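用了一个季度的 Vamon 手持夹爪:一篇偏重操作规范的评测 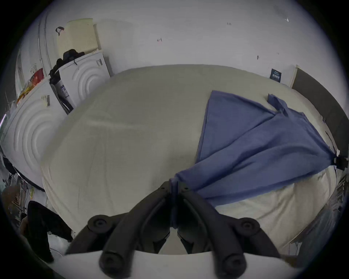 先说明我的立场。我在一个做家务类机器人示教数据的小组工作,中文不是我的母语,写得不够自然的地方请大家原谅。市面上谈手持夹爪的文章,大多写参数和价格,我更想写的是:这个工具配的那本操作规程好不好用,我们照着做的时候遇到了什么问题。

Vamon 手持夹爪由 Plalberg 公司供货,我们一共买了3把。随工具有一本薄薄的规程手册,编写人署名是 Jadwiga Urbańczyk。手册只讲三件事:采集前的准备,采集中的动作要求,采集后的检查。我们的任务是布料类,主要是在床上夹起、展开、折叠衣物和枕套。

先讲夹爪本身。两根黑色手指是弯的,向中间合拢,夹布料的时候只要捏住一个小尖角就够了,不需要抓一大把。我喜欢这一点。关节上的圆形橡胶帽碰到床面也不会勾住床单。底下的白色平板刚开始让我不习惯,总觉得它挡手,两个星期以后就忘记它了。缺点是合拢的力量没有刻度,薄布和厚布全凭手感,新同事容易捏得太用力。手册对力度只有一句话,“以布料不滑脱为准”,我认为不够。Lech Kozłowski 后来给我们小组补了一条:夹住以后先轻轻提起,停一下,再开始拉。这一条比手册原文有用。

下面是我对规程的评价,按我们实际使用的顺序写。

准备阶段。手册要求操作区只保留与任务有关的物品,但是对“操作区”没有定义。家庭环境里,床的旁边就是洗衣机、挂衣服的架子,不可能全部搬走。我们和供货方的 Farzana Malik 通过邮件讨论了这个问题,最后自己定的办法是:床面必须干净,床单先抚平,只放本次任务的布料;床以外的东西可以保持原样,但同一组记录中间不能移动。这个办法执行起来很轻松,大家没有意见。

动作要求。手册规定一次记录只做一个完整任务,中途失败也要保留,不许剪掉,并且要标明失败。我非常赞成。过去我们用 Prunisport 的旧工具时,有些人习惯把失败的部分删除,到训练的时候才发现模型没有见过滑脱以后应该怎么重新夹。手册还规定拉布的速度要平稳,不能突然甩。对于大块的布,比如要斜着拉过半张床的,我建议分两次走,中间换一次手的位置,否则手腕会转到很别扭的角度,夹爪也容易偏。

手册中有一条我不同意。它要求每次开始时夹爪都处在同一个高度。这样数据看起来整齐,可是真实的机器人不会每次都从同一个地方出发。Ksawery Witkowska 的意见和我相反,她认为初学的人需要一个固定的起点,不然标注的人很难判断从哪里算开始。我们的折中是:新人的前39条记录用固定高度,以后放开。

检查阶段。每天结束时要看橡胶帽有没有松动,手指的开合有没有间隙,再用软布擦干净指尖。指尖沾了棉絮以后摩擦会变小,这个问题手册写在最后一页,应该移到前面。记录的检查表是纸质的,格子太小,写中文根本写不下。我们自己重新排了一份,顺便加了“布料种类”和“失败原因”两栏。

到目前为止,我们合格的记录有722条,被退回重做的有230条。退回的原因大部分和工具没有关系,是操作的人忘了标失败,或者床单没有抚平就开始了。换句话说,规程写得清楚的地方,我们很少出错;写得模糊的地方,每个人有每个人的理解。

关于安全,手册写得比较少。手持工具没有电机,风险不大,但是手指合拢的地方会夹到皮肤,我自己就被夹过。还有隐私:在别人家里采集时,墙上的纸、标签、信件都可能被录进去。手册只写“取得同意”,没有说明同意的范围。我们现在用的是 Jabłońska 那边提供的同意书,里面写清楚了录哪个房间、保存多久、谁可以看。建议 Plalberg 下一版直接附上类似的文件。

适合谁买:已经有采集流程、需要处理布料的小组,可以买。完全没有经验的小组,也可以买,但请先花几天时间把手册里模糊的句子改成自己的规定,然后再开始录。只想拿来试着玩的话,价格偏高。

听说9月会有新版手册,到时候我再补充。

2024年4月12日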